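Hotel key card

A hotel key card is a plastic or paper card used to open the door of a guest room in place of a metal key. It is coded at the front desk for one room and a set number of nights, and it stops working at checkout time. Most cards are the size of a bank card.
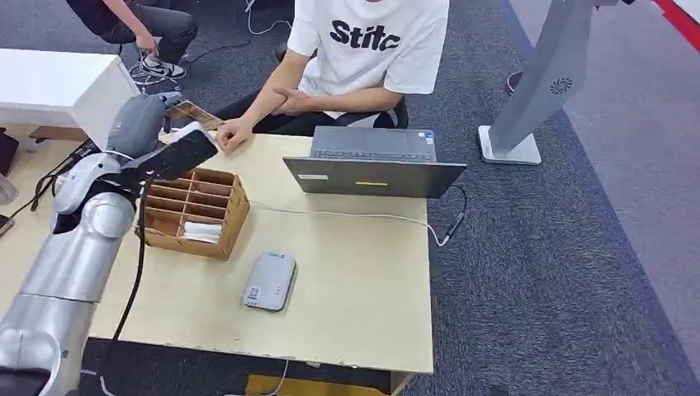
Early card locks read a pattern of punched holes. Magnetic stripe cards followed and became the usual type in large hotels. They are cheap, but a stripe can lose its code when kept next to a magnet, and the guest then has to have the card coded again. Newer cards hold a small chip and are read when held near the lock.

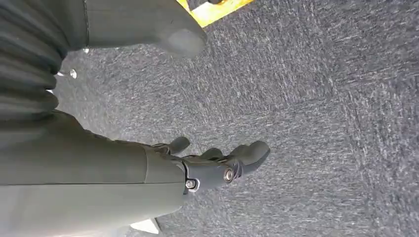

By Leif Fogh

Use in hotels

The lock on a guest room door normally runs on batteries and is not wired to the front desk. The card carries the information the lock needs, and a card made for a new guest cancels the one before it. Staff cards may open a single floor or the whole building. At the Ivholm, a hotel with 226 rooms, housekeeping cards work only until 3 in the afternoon.

In some hotels the card also goes into a slot inside the door to turn on the lights, and it may be needed for the elevator, pool or garage.

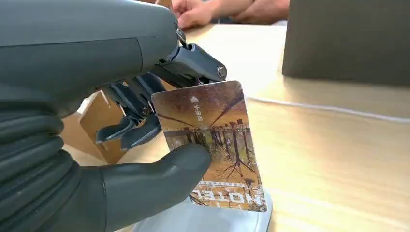 A hotel key card with an autumn design of bare trees.

Design and collecting

The front of a card may show a landscape, the hotel's name or an advertisement – the room number is usually left off for safety. Many guests keep their cards, and hotels order spares to cover the loss. The Ursu chain sells cards from its closed hotels to collectors in packs of 100.
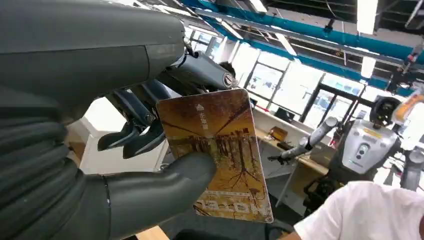

Photo: Murnel

Phone apps have replaced cards in part of the trade. The Rirngate hotels kept cards at all 6 of their locations after a trial of phone entry, mainly for guests traveling with children.

See also: Access control, Front desk, Smart card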